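Ticket 2254: Thumbnails on staff wiki return blank after storage move
Status: Resolved
Component: Trollel (wiki), Nurkudine (file store)
Priority: Normal
Reported by: Whitlock office

Original report

After the August move of the wiki attachments to the new file store, thumbnails on older pages load as empty boxes. Clicking the box opens the full-size file without trouble. Newly uploaded files get a thumbnail within a few seconds. Affected pages are all from before the move. Tried two browsers and a private window, same result.

Environment

Trollel runs on a single host, Kiven. Attachments were on a local disk and are now on a Nurkudine share mounted at the same path. The thumbnail cache stayed on the local disk. No change to the web server configuration was recorded during the move.

Log

09:10 Reproduced on three pages. The page requests the thumbnail, the server answers 200, and the body is zero bytes. That explains the empty box in place of a broken-image icon.

09:25 Checked the cache directory on Kiven. Files exist with the expected names and a size of zero. Modification times all fall inside the same window on the night of the move.

09:40 Checked the originals on the share. Sizes and checksums match the list made before the copy. No originals are damaged. Please do not re-upload anything.

10:05 Read the thumbnail worker log for that night. The nightly rebuild started on schedule while the share was not yet mounted. The worker opened each output file for writing, failed to find the source, logged a warning, and left the empty output in place. On later runs it saw that an output file existed and skipped it.

10:15 Disk space on Kiven is fine. The earlier guess on the chat channel that the cache disk was full can be dropped.

10:30 Deleted one empty thumbnail by hand and reloaded its page. The worker created a new one and the page displayed it. Repeated with a second file, same outcome.

10:50 Listed all zero-byte files in the cache. Around 2000 entries. Saved the list to the ticket folder before touching anything else.

Fix applied

1. Stopped the thumbnail worker.

2. Confirmed the share was mounted and readable by the wiki account. The account could list the directory but could not read one subfolder, which had kept the permissions of the old backup user. Corrected the owner on that subfolder.

3. Deleted the zero-byte files only. Thumbnails with content were left alone.

4. Started the worker with a batch size of 20. The default batch is larger and slows down page loads during office hours.

5. Watched the log until the queue was empty. There were 7 warnings, all for attachments whose pages had been deleted earlier. No action needed on those.

6. Opened a sample of old pages with the browser cache disabled. Thumbnails load, and the full-size files behind them still open. A computer render with a tilted abstract painting at upper right and a lot of black:

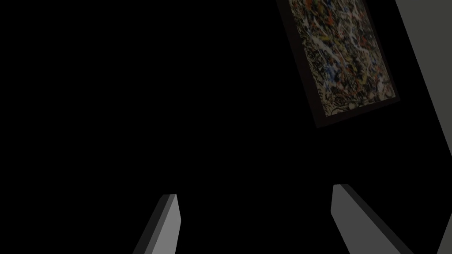 7. Cleared the proxy cache. Two users were still being served empty responses from it after step 5.

Follow-up

The rebuild job now checks for the mount before it starts and exits with an error if the share is missing. The worker writes to a temporary name and renames the file only when the write is complete. Both changes are on Kiven and in the config repository.

Still open: the worker returns success when a source is missing, so monitoring did not pick this up. Moved to a separate ticket.

If a thumbnail is still blank, force a reload once. If that does not help, reopen this ticket with the page address and the attachment name.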